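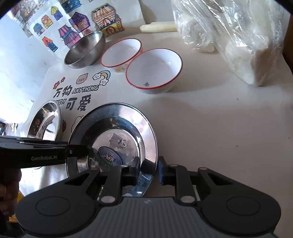 How to budget for a tabletop gripper station

Most first budgets for a gripper station list the grippers and stop there. The grippers are the easy line. What runs over is everything on and under the table, plus the spares. The steps below follow the order we use at Kemumen when a site asks for a new station.

Step 1. Write down the tasks first

List the tasks you expect in the first quarter. Picking up a plate by the rim, stacking bowls and moving a dish from left to right all need two hands at some point, so price grippers in pairs. If every task on the list can be done with one hand, ask for one and leave the second for next year.

Step 2. Check the opening and the pads

Ask the supplier for the maximum jaw opening and the price of replacement fingertip pads. Put both in the sheet. Pads are a consumable. We order 4 sets per station at the start and reorder when two are left. Polished steel is a good test surface, so bring your own plate to the demo.

Step 3. Price the table and the objects

A used table is fine if it doesn't rock. Set aside 600 dollars for the table, lighting and anything fixed to the wall. For objects, 20 pieces will get a station going: steel and plain tableware in several sizes, some pieces with printed rims, a few soft items, and clear plastic bags. Buy from an ordinary kitchen store. Leave the stickers on some pieces and take them off others.

Step 4. Add storage, power and shipping

Recordings fill drives faster than people plan for. Keep a separate line of 500 dollars for drives and chargers. Shipping goes on its own line too. The Mincombe station was charged twice for delivery because the cases came in two loads and the quote covered one.

Step 5. Decide who pays for repairs

Get the warranty terms in writing before the order goes in. Ask whether pivot pins and screws can be changed on site or whether the whole unit has to go back. If it goes back, budget for a loaner or accept the idle days.

Step 6. Send it for approval

Use the Maurya template and fill in every row, even if the amount is zero. Requests that reach purchasing by noon on Monday are reviewed the same week. Orders under the Zorlow project need the project code in the first column or they will be returned.

Keep the old quotes in the same folder as the final sheet.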